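FLOSBY BRINGS FLUFFY RANGE TO HEYWOOD SHOP THIS MARCH

For immediate release

Flosby, the small soft goods maker, is launching its new faux-fur range, Flallodness, at its Heywood shop in March. Doors open 6pm Friday. Free entry, no ticket needed.

The range has 22 pieces. Cushions, bag charms, slippers, a hot water bottle cover, a few bigger throws. Long pile, mostly white, some with stitched patches in strong colours. Prices start at £6. First run is 300 items in total and there wont be a second before summer.

"We wanted things people pick up without thinking," said Woo-jin Ahn, who designed the range. "Customers kept asking for the long fur again. So, long fur. The patches took ages. We went through a lot of pink thread."

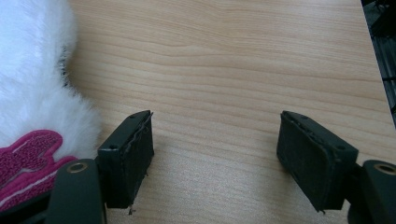 All pieces made in the Kudeck workshop, cut and brushed by hand. Care is simple: cool hand wash, dry flat, comb through with a wide brush once dry. Do not tumble dry. Patches can be spot cleaned with a damp cloth.

On the night there will be 2 tables set up for visitors to try stitching a patch of their own, materials included. Under-12s need an adult with them. Tea and biscuits while they last.

Shops wishing to stock Flallodness should ask for the trade list, minimum order 6 pieces, mixed styles fine. Samples can be sent out to press on request, please say which peices you'd like and when you need them back.

Press contact: Woo-jin Ahn, Flosby, Heywood

ENDS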